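# Two-arm folding method cuts failed creases, Gerkham group reports

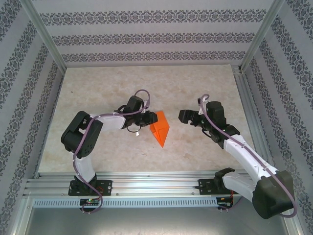

A control method that lets two low-cost robot arms agree on who holds and who creases has raised the success rate for multi-step folding to 93 percent in bench trials, according to a report released Mon 25 November by the robotics group at Gerkham. The method, named Ploline, was trained on 3000 teleoperated demonstrations. Earlier policies tested by the same group treated both arms as equal at every step, which often led to the two grippers pulling against each other. Ploline assigns roles again before each fold. In a typical hold phase, the left gripper keeps its fingertips on the upper left edge of the orange piece while the right one stays clear of it, with bare tabletop between its fingers and the work.

The report was written by Paavo Kinnunen and Elsa Hirvonen. It describes a policy with two outputs: a short sequence of joint targets for each arm, and a single value that marks one arm as the holder. The holder's speed is limited until the other arm has completed its motion. If the predicted position of a crease shifts by more than a set tolerance, the roles are recalculated and the step is started again.

Thin, flat-faceted material is difficult for such systems because each fold changes both the outline and the stiffness of the part. Folded layers can also hide the edge that the next grasp depends on. The authors report that most remaining failures occurred at narrow tapered sections, where the fingers closed on one layer instead of two.

The evaluation consisted of 1929 folding attempts. Of the demonstrations used for training, 1480 came from a set recorded in March for a separate sorting task and relabeled with holder values by hand. Removing that set lowered performance mainly on pieces that arrived rotated from their usual starting position. Folds made on pieces in the usual position were affected much less.

Hirvonen said the role value was added late in the project, after joint torque logs showed both arms loading the same piece during long pauses. "The motion data was adequate," she said. "The policy had no way to represent waiting."

The method has not been tested on fabric or on pieces that must be lifted fully off the table between folds. It also assumes that both arms are mounted on a common rail and calibrated to each other, and the report gives no results for other layouts. A second laboratory, at Lennox, plans to repeat the trials with its own arms and a different gripper. Kinnunen said the role labels and the evaluation code will be shared with the Lennox team before those trials begin.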